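Seok laundry room reopens with longer hours and new folding space

The shared laundry room on the ground floor of the Seok building is open again after being closed since January for new pipes, a new floor drain and a full set of replacement machines. Residents can use it every day from 6 in the morning until 10 at night, two hours later than before.

The work was paid for out of the building's repair fund and a grant of $2,942 from the Brerkemia neighborhood program, which helps older apartment buildings cut their water use. The old washers had been in place for 16 years. Three of them had stopped working by last fall, and the line for the others often ran well into the evening.

Ju-won Joo, who manages the building, said the pipes turned out to be in worse shape than the first inspection suggested. "We thought we would be closed for a few weeks. Then the plumber opened the wall behind the sink and we had to start over on the budget," Joo said. "People were carrying their bags up the hill to Wovus all through the cold months, and I know that was hard on some of them."

Wovus, the coin laundry on the hill, gave Seok residents a discount while the room was closed. That offer ends this month.

The building has 200 apartments, and few of them have hookups for a washer. The new machines are front loaders and take cards as well as tokens. Tokens bought before the closing are still good. Anyone who has lost money in a machine should write down the machine number and leave a note at the office, where refunds are handled in the mornings.

A few rules have changed. Loads left in a machine for more than 30 minutes after the end of a cycle may be moved to the shelf by the next person in line. Dye may not be used in any of the washers. Rugs and pet beds should go to the large-capacity washer by the back wall, and only that one.

Residents are also asked to go through the drum before they leave. Small things such as washcloths, socks and dust cloths get left behind more than anything else, and a box of them had piled up by the time the old room closed. The box is now at the office and will be kept until the end of the month. After that, whatever has not been claimed will be cut up for cleaning rags.

Lint is the other problem. Filters need to be cleared after every dryer load, and there is a bin for the lint next to the door. The company that services the machines, Flesix, will check the vents and hoses every other month under a new two-year contract. Service days will be posted in the elevator. 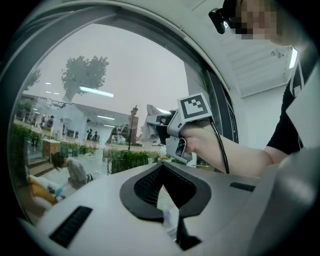 Page last changed: May 2022

The folding area has been moved away from the dryers and now has a longer counter. Joo said a second counter may be added if there is money left over once the last plumbing bill comes in. A rail for hanging shirts has been ordered and should be up before summer.

Prices stay the same for now. The office will look at them again in the fall, after the first water bills with the new machines have arrived. Questions about cards, tokens or lost items can be left in the mail slot at the office or brought to the front desk.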